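The Wire Basket

By Arnulfo Quintero
January

249 shares | 20 comments
Print this story | E-mail to a friend

My aunt Ríos (everybody called her by her surname, even her own sister) left me a flat above the bakery in Prokstead, a coat that didn't fit and a letter saying I was to sort out the study first. Not the bedroom, not the kitchen. The study! So I went up there with a flask of tea and a roll of bin bags and sat on the floor for most of an afternoon, doing nothing whatsoever.

The thing about my aunt is that she kept paper. She'd worked for Florix, the seed people, for over 20 years, writing the little verses on the backs of the packets, and she'd kept every draft. "Sow me shallow, sow me late, I'll be climbing up your gate." That was sweet peas. There was a whole drawer of beetroot, and I can tell you she never did find a rhyme she liked for it.

I started with the bills, which were easy, and then the Christmas cards, which weren't. By teatime I'd got two bags for the tip and a heap of letters sliding about all over the rug, and I thought, what I need is a basket. She had one, of course. It was under the window with her gloves in it, black wire, the sort you see on office desks, and I tipped the gloves out and carried it over to the table.

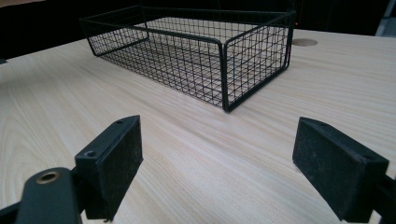

Part Two: What Went In It

I'd never looked at it properly before. It was only a tray, really, all little squares, and you could see the grain of the tabletop straight through the bottom. But when I was small I used to lie with my chin on that table and look through the side of it, and it was a city. It had 1,102 windows (I'd made that number up and stuck to it) and it was called Jotomora, and my aunt was the mayor. She took the job very seriously. If I'd been rude at lunch I'd get a note from the mayor's office.

So naturally I put my chin on the table again. I'm fifty-three, my neck clicked, and there it all was, the long avenue going off to the left and the rounded corners where the trams went round. Even the round hole at the back of the table, the one for cables, had been something. The lake, I think. Or the place where they kept the whale.

I gave myself a minute of that and then I got on. First in were the letters from my mother, then the sweet peas, then the beetroot drafts, which I'd meant to throw away. I squared them all up and they sat very nicely.

The last thing in the drawer was an envelope with my name on it in green ink. It was a single sheet, folded in four, from the Office of the Mayor of Jotomora. It said the citizen Arnulfo was hereby appointed to the post on the mayor's retirement, that the hours were long, and that the lake wanted dredging.

I read it standing up, and then I read it again sitting down. Downstairs they were putting the shutters up for the night and somebody was whistling, badly. I found a pen that worked on the fourth go and wrote "Accepted" across the bottom, and I put it on top of the pile.

Then I put the gloves back under the window and went to see about the kitchen.

2 comments awaiting approval
Print this story | E-mail to a friend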